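Home
Opinion
Local
Letters
Archive

Let the Parish of Morker Run Its Own Affairs

Jul 10, 2024

By Cletus Thibodeaux

I have lived in Morker all my life and I have never been as excited about a ballot question as I am about this one. Self-government for Morker! A town council of our own, a budget of our own, a road crew that knows which culvert backs up first when the river rises. I would vote for it twice if the law let me, and I intend to talk about it to anyone who stands still until the polls close.

For those just catching up, Morker has been governed from Vurkis ever since the two settlements were joined. We send one member to a council of nine. Our one member is a good and patient man, and he loses eight to one with great dignity. We pay our share of every bill, and then we wait to hear what Vurkis has decided to do with it. Last December it decided to close our branch office, so that a person who wants a fence permit now drives 65 minutes there and back to hand over a form.

A right, plain and simple

I keep hearing that this is a question of whether we can afford it. I'll get to the money, and gladly, but I don't want to start there. People who live in a place, bury their parents in it and send their children to its school have a right to decide how it is run. That right doesn't shrink when the place is small. Morker had a council before Vurkis had a paved street, and the minutes are still in the library for anyone who wants to read them (please do, the argument over the goat ordinance goes on for eleven pages and is wonderful).

When the petition went out, we needed 300 names. We got 631! I carried one of the clipboards up the Javico road myself, and I have never been offered so much coffee. There were people on that road who hadn't agreed with each other about anything since high school, and they signed one under the other. I met some who are against the whole idea and signed anyway, because they think Morker ought to be the one to say no. I admire that enormously.

The money

Our neighbors in Vurkis say a town under 1000 people cannot keep itself going. I'd ask them to look at what we already do. The fire company is ours. The library roof was paid for by Morker suppers. The ball field has been mowed every summer without a dime from the council. We have been running half a town for years on our own time, and what we lack is the authority to run the other half.

Yes, there will be costs. A clerk has to be paid, and so does a bookkeeper, and the road equipment will have to be shared or rented for the first few years. I'd be glad to see us sign an agreement with Vurkis for plowing, on fair terms, as one town dealing with another. They have good drivers and I have no quarrel with a single one of them. My quarrel is with an arrangement where they set the price, the schedule and the complaint procedure, and we get to be thankful.

As for office space, a town government can do a great deal of its work from an ordinary desk these days. Records, notices, tax rolls, the meeting agenda — all of it fits on a computer, and I would rather have that computer on Main Street than on the third floor in Vurkis.
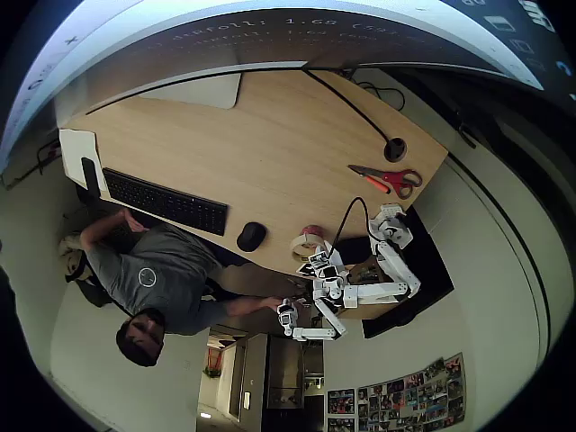
What happens next

The vote is in the fall. If it passes, there will be a transition board, and then an election for five council seats, and I hope every one of them is contested. I want young people to run. I want my cousins to run against each other, and knowing the Thibodeaux family, they will. Bring the arguments about streetlights and the boat ramp and the noise from the gravel pit! We've been having those arguments on porches for decades and it's high time we had them somewhere that counts.

To those still undecided, come to the open meeting at the fire hall and ask the hardest question you've got. I'll be near the front, with a stack of the old minutes and more enthusiasm than my wife thinks is good for me. And if you still need to register, the forms are at the library desk.

Related
Vurkis council puts off vote on bridge repairs
Letters: Two views on the Morker question
Javico road to close for ditch work
How the old Morker council settled the goat ordinance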